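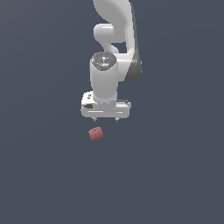

Slide 1. White robot arm and a small reddish cube on plain slate gray. Rendered.

Leaving room on the page
Speaker notes, Marjan Bagheri

Start at 10 sharp. Thank Farhad for the room. Handouts go out at the end, otherwise people read them while I talk.

Opening
I lay out the Corkbridge newsletter. It's 6 pages and goes to 2,000 homes. Before that I did the Gusten program booklets. Most of what I know comes from fixing pages that were too full.

Ask the room: who has been sent one more item after the page was finished? Wait for hands.

The December page
Hold up the old December issue, front page. Four notices, the bus changes, a recipe, two ads, and a border of holly. Everything on it was asked for by someone. Kourosh Parsa called me to ask when the hall was closing for repairs, and the closing date was on that page, in bold. So were nine other things.

Hold up the redone version. One headline, one short story, the date by itself with white above and below it. The rest moved to page 3. Give them a minute to pass both around.

Margins
People shrink the margins first. I did it for years. Now I set them before I have any text and leave them alone. If the copy doesn't fit, the copy gets shorter. Mention that Nima Nouri edits down to a word count and sends it to me finished, and that this saves us both an evening.

Space between things
A gap says two items are separate. If the gap above a heading is the same as the gap below it, the reader can't tell which paragraph it belongs to. More above, less below. Draw this on the flip chart.
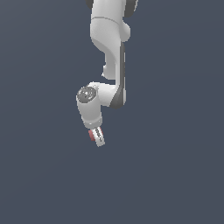 Slide 2. The white arm against slate blue, lower third empty.

Boxes and rules
Take the boxes off and look again. Usually the space does the job. Keep a box for a form people have to cut out.

Color
Two inks at most for us. A dark panel eats small type on newsprint, so white text on a dark panel should be 11 point or bigger. The Babaei print shop will run a test sheet if you ask early.

What to say to contributors
This is the hard part of the job, allow extra time. Tell them the limit before they write. Ours is 150 words for a notice. Marjan Yazdani puts hers in the email that goes out with the deadline and gets far fewer arguments than I do. Read her wording aloud, it's on the back of my card.

If someone asks about cost: the redone issue used the same number of sheets. We cut text.

Exercise
Pairs. Each pair gets the Plirnero flyer and scissors. Remove a third of it and paste the rest down again. Ten minutes, then stick them on the wall by the door.

Questions until 11:30. Collect the scissors.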